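Castarthorpe site: equipment planning for automated office servicing
Progress report to Fluketti, second reporting period
Prepared by Kanchan Katiyar, with costings from Eyvindur Norðdahl

1. Position at the end of May

The task study is complete and the equipment specification is in second draft. No purchase order has been raised. The work covered in this period is waste bin collection and relining in the open-plan offices, which the funding agreement names as the first task to be considered for automation.

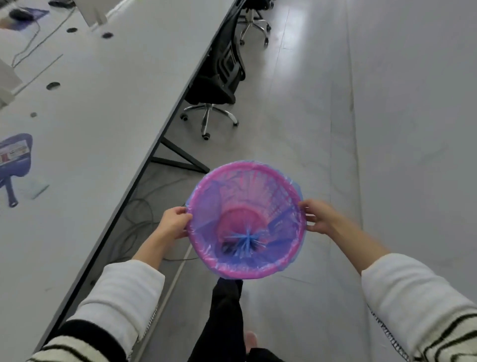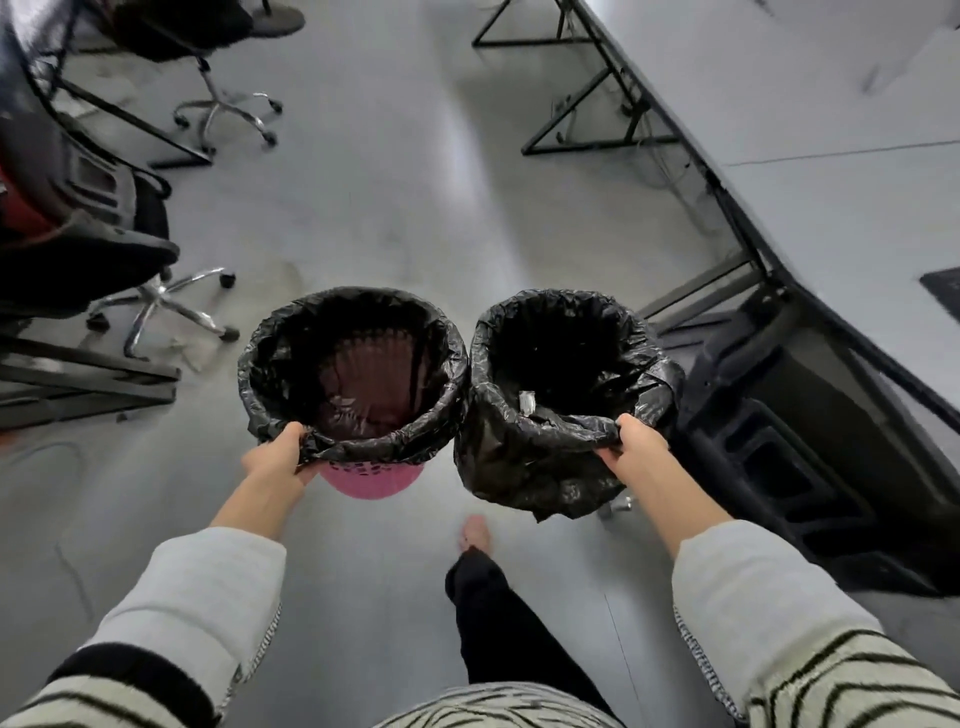
Figure 1. Manual handling of lined waste bins in the desk aisles, head-height view. First image: one bin, held with both hands. Second image: two bins, one in each hand.

2. Task study

Recordings were reviewed by Oleksandra Didenko and Kanchan Katiyar against a common list of handling steps. Of 427 clips logged, 122 were long enough and clear enough to be used for timing. The remainder have been kept as reference material for grip and posture but are excluded from the tables in Annex B.

Three findings bear directly on what we buy.

Grip. The bins have no handles. They are held by the rim, and the liner is folded over the rim, so any end effector has to close on thin film as well as on the bin wall. A parallel gripper with plain metal jaws is likely to slip or tear the film. The draft specification now asks for compliant fingertips and a force limit that can be set in software.

Liner variation. Liners differ in colour, thickness and fit. In some cases the bag forms a loose band at the top; in others it hangs well down the outside of the bin and hides its shape. Detection that depends on seeing the bin body will not be enough. We have asked both suppliers to state how their system locates a rim under loose film, and whether depth sensing copes with dark or translucent plastic.

Carrying two bins. Staff may carry two bins together, one in each hand. A single-arm machine cannot match this. The effect on round time depends mainly on travel distance, and at Castarthorpe the distances are short. We have therefore costed single-arm and dual-arm options separately (section 4).

3. Floor and access

Sigrún Nørgaard surveyed the aisles on the ground and first floors. The floor is smooth and level, and presents no difficulty for a wheeled base. The constraints are at the sides. Office chairs with five-star bases are left at varying distances from the desks, and their casters project further than the seats. Cables under some desks reach the floor.

The following are proposed before any on-site trial:

Cables under desks to be tied up clear of the floor on both levels.
A minimum clear aisle width to be agreed with facilities and marked on the plan.
Bins to be returned to a fixed position at each bank of desks.
One bin model to be adopted for the trial area, in a single size.

The first item can be met from the existing maintenance budget. The last would be charged to the project. Fifty bins are needed for the trial area, including spares, and Eyvindur Norðdahl has a quotation in hand.

4. Equipment options

Option A is a single-arm mobile manipulator from Ingvarsson, on a 12-month lease with service included. The base fits the narrowest aisle surveyed with chairs pushed in. Fingertips would be an additional item. The supplier has offered a bench demonstration with our own bins and liners, and we recommend accepting it before anything is signed.

Option B is a dual-arm unit from the same supplier, for outright purchase. It is wider than the Option A base and would be limited to the main aisles unless desks were moved. Annual service is charged separately from the second year.

Option C keeps collection manual and spends the allocation on a powered cart that follows the member of staff. It carries the least technical risk and the lowest cost. It would not meet the aim set out in the funding agreement, and is included as a baseline for comparison.

Option A is preferred at this stage. It leaves 44 per cent of the equipment line uncommitted, which would allow for fingertips, replacement bins and a spare battery. Option B would use the whole line and draw on contingency.

5. Software

Route planning and task logging would run on Trivia, which is already in use on site for room scheduling. Grímur Fogh has confirmed that the existing licence allows a further connected device, but the interface to the arm controller has to be written. Fourteen working days have been set aside for this. If Ingvarsson can supply a documented interface, the allowance can be reduced.

6. Spend to date

Expenditure in the period was confined to staff time, recording equipment and storage. All three are within budget. The underspend on the equipment line reflects the decision to complete the task study before ordering, and we ask that it be carried forward in full.

7. Risks

Tearing of liners during lifting remains the main technical risk. It will be tested at the bench demonstration using the three liner grades held in stores.

Lead time is the main schedule risk. The supplier quotes 11 weeks from order for the lease unit. An order placed after July would push the trial into the next reporting period.

Light loose waste, such as wrappers, can lie against the inside of the bag above the base. Tipping may not clear it. The specification assumes that the liner is removed with its contents and replaced, and cycle times have been estimated on that basis.

8. Decisions requested from Fluketti

Approval to proceed to the bench demonstration under Option A.
Agreement to carry forward the equipment underspend.
Confirmation that replacement bins may be charged to the equipment line.

Sigrún Nørgaard will circulate the marked floor plan with Annex B. Comments on the draft specification should be sent to Kanchan Katiyar before the June review meeting.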